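### 3.2 Isolation valves in the surveyed dwellings

Most of the older houses in Kvaran still have the isolation valve fitted when the town supply was first connected. Householders were asked where the valve was, when they had last turned it, and whether they would know what to do if a pipe burst. Of the 315 households that answered, 87 could not say where their valve was. Tapia and Maldonado found the same gap in their earlier work at Udham, although the houses there were newer and the valves were usually outside, near the meter.

Gate valves were the most common type in houses built before 2000. They suit a line that stays fully open for years, but long periods without use let scale build up around the seat and the stem packing harden. Residents often described this as the valve being "frozen".

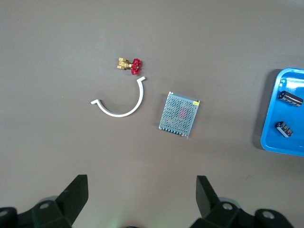

**Figure 4.** Small brass gate valve with red handwheel.

Handwheel colour came up in the interviews more than we had expected. Several residents took red to mean hot water or fire service and left the valve alone for that reason. Others had painted over the wheel to match the cupboard. We did not find a consistent local practice, and the plumbers interviewed by Pattinasarany gave differing answers – two of them said they fitted whatever the supplier had in stock.

Quarter-turn ball valves were more common in houses renovated after 2000. Residents found these easier to read, as the lever shows whether the line is open. Leakage at the stem is dealt with separately in Section 3.4.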